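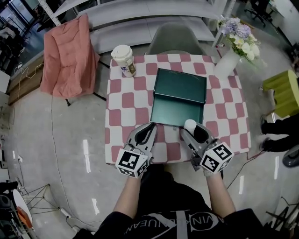 The checked cloth and the teal box on the square table, with the flowers at the corner.

Plorkthorpe Community Room – Minutes of the Furnishings and Tables Meeting
Sat 6 November

The meeting got going a little after the kettle did, and everyone was made very welcome, including the two new faces from Stonddale who had come over on the early bus.

1. Minutes of the last meeting
Agreed as a fair record, apart from the spelling of Barroso, which has now been put right.

2. Tablecloths
There was a long and very friendly talk about the pink-and-white checked cloth. Most people present were fond of it and felt it made the room look cheerful as soon as you came through the door. One member would still like something plainer for the winter. It was agreed to keep the checks until January and then look at the matter again, with a spare cloth bought in the meantime so that one can go home to be washed. Up to 50 pounds was set aside for this.

3. The teal box
The meeting liked the colour very much and was pleased to have a box with a proper lid and a tray. It was suggested that it should live on the table on open days and go up on the white shelves afterwards. There was some discussion as to which shelf – the lower ones are easier to reach, but small children can reach them too – and in the end it was left to whoever is putting things away.

4. Flowers
Several kind words were said about the lavender, white and pale yellow bouquet. Artificial flowers were not everybody's first choice when they were talked over in the spring, but they have won people round. They do need dusting, and this will be added to the monthly list.

5. Seating
The pink quilted cushion is much enjoyed and 3 more like it will be priced at Lurasel. The lime-green stool stays. A request for a second stool was put off to the next meeting.

6. Money
The balance was read out as 776 pounds. The quote from Barroso for new curtains came in at 503 pounds, and it was felt, after a good deal of going back and forth, that this was too much to spend at once. A second quote will be asked for.

7. Any other business
Please take takeaway coffee cups home or put them in the bin by the door when you leave.

Next meeting in January, date to be put on the noticeboard. Mince pies will be provided if there are any left.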